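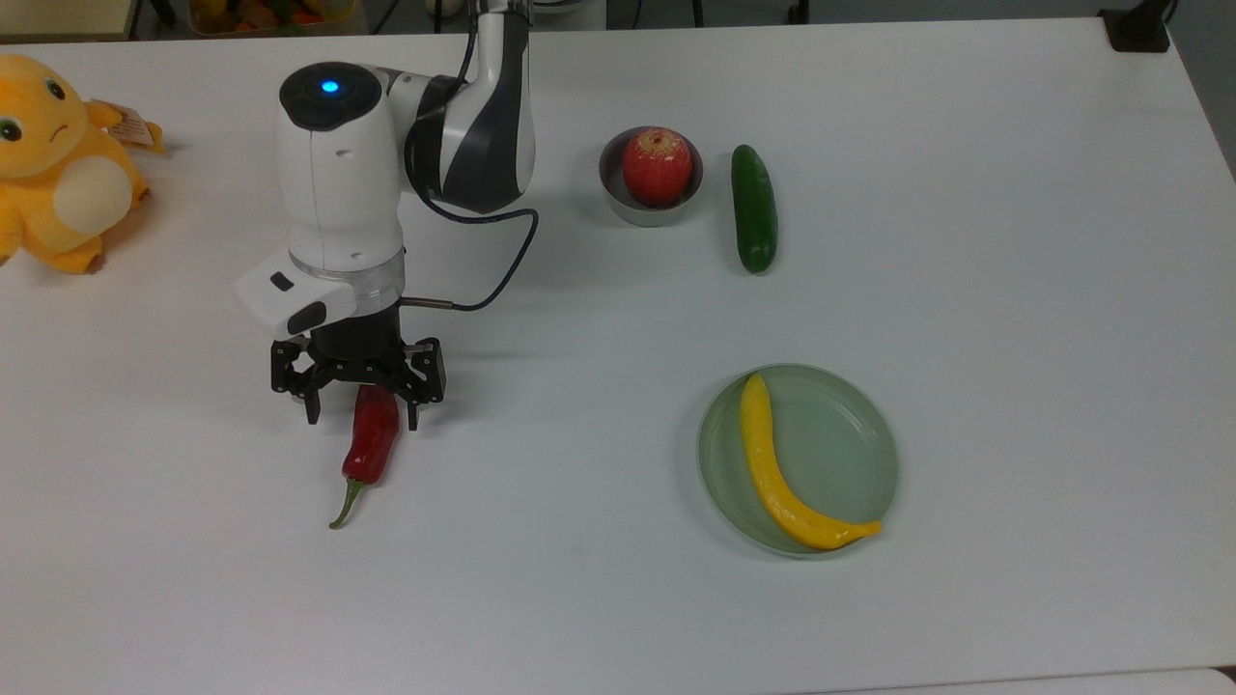
Figure 2. Gripper over a red chili pepper, white tabletop.

3.2 Delays in victim compensation

Claims filed at the Tambridge legal aid office, read by hand. Most survivors never told a scheme existed. Police form has a box for it, box left blank in file after file. Where a lawyer was assigned early the claim moved; where not, it sat untill somebody asked. Interim payment was 3000 in both districts, paid in two parts, second part often missing from the ledger. Bednárik (Ida working paper) reports the same gap for acid attack cases. We did not interview judges. Court clerks yes, three of them, notes in the appendix. Clerks blamed missing medical papers, lawyers blamed teh clerks. Training alone wont fix this, the form needs a named officer.

Contact: Kristýna Bednárik, Adura | Back to top

Comments

Šindelář: Which ledger, district or state?

reader_mo: Same in our district. Form goes in, then silence for months.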